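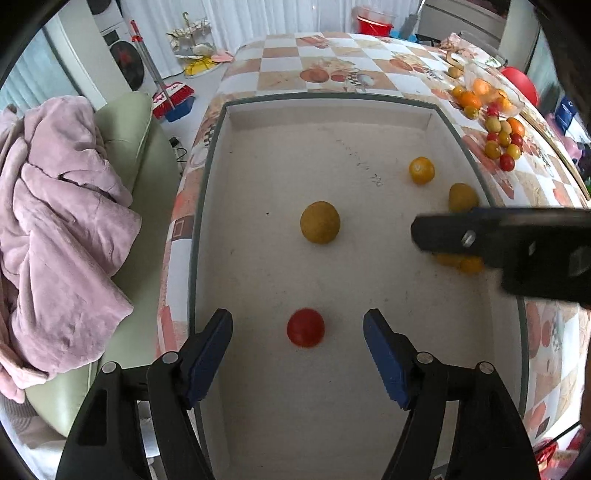 Lime plaster over old adobe, nave wall -- where to stop the cement removal?

mudline_4
Parish hall and chapel at Jallcombe, adobe on a rubble stone footing. The south nave wall was coated in cement stucco over chicken wire at some point before the current roof went on. We have stripped the lower part of the exterior, up to the window sills. Behind it the adobe is soft for the first 2 inches and sound after that. The upper part of the stucco is still tight when tapped.

Question is whether to take the rest off this season or leave the upper band until next May and plaster only what is open. Interior is gypsum over lime, painted, and we are not touching it for now.

tamped_earth
Take it all off. A tight cement band above a lime band gives you a cold joint at sill height, and every bit of water that gets behind the upper coat drains down and comes out at that joint. You will lose the new lime along that line first.

corbelhead
Disagree with doing it all at once. How tall is the wall and what is the bearing condition at the top? If there is no bond beam, the stucco and wire may be doing some restraint work up there. I would not strip the full height of a nave wall until somebody has looked at the roof bearing.

mudline_4
No bond beam. Vigas sit on a timber plate, plate sits on the adobe. Two of the viga ends have been looked at from inside and they probe solid. The rest have not been opened.

tamped_earth
Chicken wire on furring nails is not structural restraint. The nails pull out of damp adobe by hand. I have taken down whole sheets of it with a flat bar.

corbelhead
Damp adobe, yes. Dry adobe at the top of a wall holds a nail a good deal better. I am not saying it is engineered. I am saying you don't remove a thing until you know what it is carrying, and the OP has checked two viga ends.

quoin_and_quirk
We had the same argument on the Prilcombe church. What we did: stripped in vertical strips, full height, each strip 6 feet wide, and left a strip of the same width alongside until the first one was repaired. Solves the horizontal joint problem and you never have the whole wall bare. Slower. Scaffold has to stay up the whole time, so price that before you commit.

mudline_4
That could work with the crew we have. Did you rebuild the soft face with new adobes or with mud?

quoin_and_quirk
Depth decided it. Shallow loss got mud and straw in thin coats, wetted well between coats. Anything deeper than half a brick got cut back square and filled with new half adobes laid in mud mortar. No cement in the mortar, and no stabilized adobes next to old ones either. They don't take up water at the same rate and the old brick beside them crumbles.

dry_stack_9
What's the footing drainage like? 2 inches of soft material at the base of the wall usually means the grade is too high or the roof is dumping there. Lime will let it dry out but it won't fix the source.

mudline_4
Grade is high. There is a concrete apron poured against the wall on that side, width varies. Canales discharge onto it.

dry_stack_9
Then the apron goes first, before any plaster. Saw it, don't jackhammer it against an adobe wall. Give the base a few months open before you judge how much is really soft.

tamped_earth
Agree with this completely. Extend the canales too.

corbelhead
Agree on the apron. Still want to see the plate opened up.

limewash_lou
On the lime itself: NHL 2 or putty? We used Feltovano putty on a smaller building and it was fine on mud as long as the mud was scored and the first coat was thrown on. Troweled first coat let go in patches.

quoin_and_quirk
Putty. NHL 2 is acceptable if you are short on curing weather, but I wouldn't go any stronger on adobe. The Pirihi spec called for a stronger one and I thought it was a mistake then.

limewash_lou
The Pirihi wall is still standing and the plaster is still on it.

quoin_and_quirk
Plaster staying on is not the test. Cement stays on too. Core the wall behind it and read the moisture.

mudline_4
Plan as of now: saw out the apron, regrade, extend the canales, open the plate at every viga, leave the upper stucco alone until that is done. Then vertical strips. We have a quote for scaffold at 2000 a month, so the strips will have to go quicker than I'd like -- will post moisture readings when I have a few

corbelhead
Take them at the same height each time and note the hour. Mornings read higher on that exposure.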